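Flultier Youth Arts Center Opens Student Film Program to New Applicants

The Flultier Youth Arts Center has presented the short films completed by its student filmmakers during the past season. The screening took place in the main hall of the center and was organized with the support of the Davasance Foundation and the Clukatham Public Library.

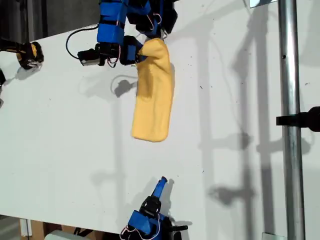 Sneha Jaiswal
Program Coordinator, Youth Media

Nine films were shown, each between four and 20 minutes in length. The participants, all of them of middle school and high school age, wrote their own scripts, recorded the sound, and edited the finished work under the guidance of their instructors. Work on the scripts began in January.

The evening opened with "The Ferry to Rana," a story about two sisters who travel to see their grandmother. The jury awarded it the prize for best script. The prize for best sound went to "Second Bell," a comedy set in a school kitchen. A documentary on the old Clukatham railroad station received the audience award.

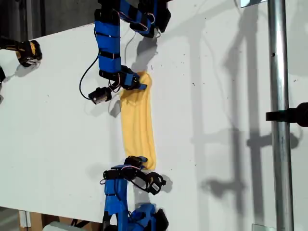

The jury also noted the quality of the original music, which was composed and performed by students of the center's evening music classes. This was the first season in which the two departments worked together, and the arrangement will continue next year.

Admission to the screening was free. Guests were invited to contribute to the equipment fund, and a total of $2,721 was received. The money will be used to purchase microphones and a second editing station — both requested by the students in their end-of-season survey.

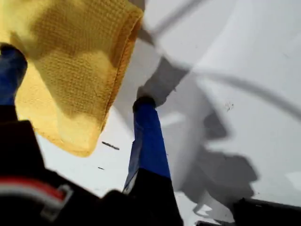 Applications for the coming season are now being accepted at the front desk of the center. Applicants must submit a one-page story idea and a letter of consent signed by a parent or guardian. No previous experience in film is required. Students who took part this season keep their places but must confirm them in writing.

Copies of all the films may be borrowed from the Clukatham Public Library.

Last updated: Jun 14, 2020

Comments (3)

railfan_ed
Very glad to see the station film recognized. My father worked there.

Marta K.
Is there an age limit? My son will be in sixth grade.

T. Osei
Second Bell was wonderful, our whole row was laughing. Congratulations to all the students.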